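Setting up the snack counter task
Lerodine robotics club, build notes, Jan 15, 2022

Every new member wants to start with the bottles. Start with the small stuff. A dropped candy bar is a candy bar, but a dropped soda is an afternoon with paper towels.

1. Lay out the table before you power up the arms. Stepped stands keep the labels where the overhead view can find them.

2. Put the basket where the left arm can reach it with its elbow bent. If the arm has to stretch, it will stretch, and then it will fault.

3. Park the right arm. Two arms moving at once is week three, and you are not in week three.
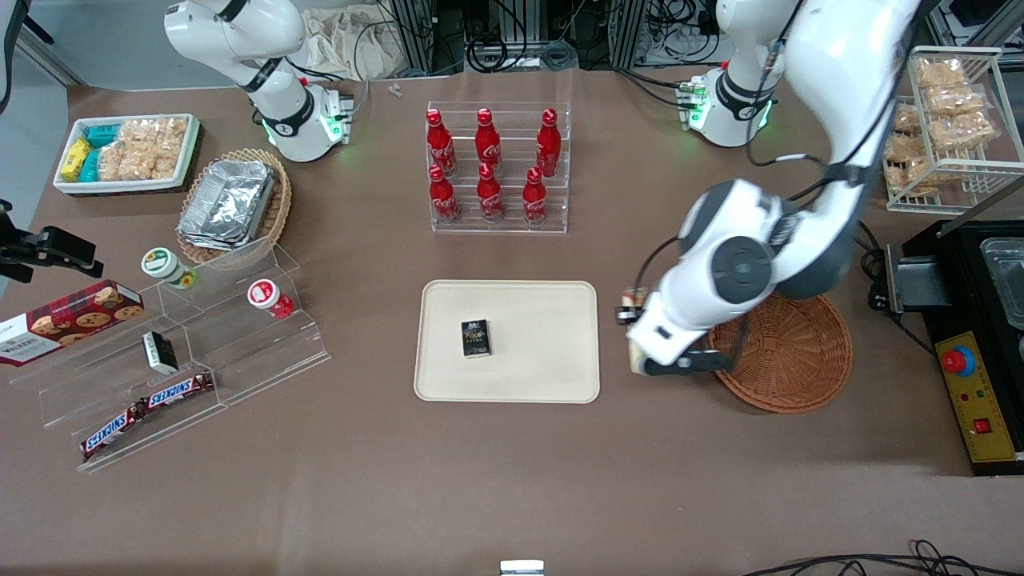
4. Lower the gripper until the fingers are just over the rim, then open. Opening higher up is called basketball – we have a different club for that.

5. Save the run under your own name. The Pellus folder holds 600 runs called "test" and we would like it to stop there.

Do 24 clean drops in a row before you change anything. If you miss on the last one, you start over. Keep a hand near the red button the whole time, and put your phone in your bag.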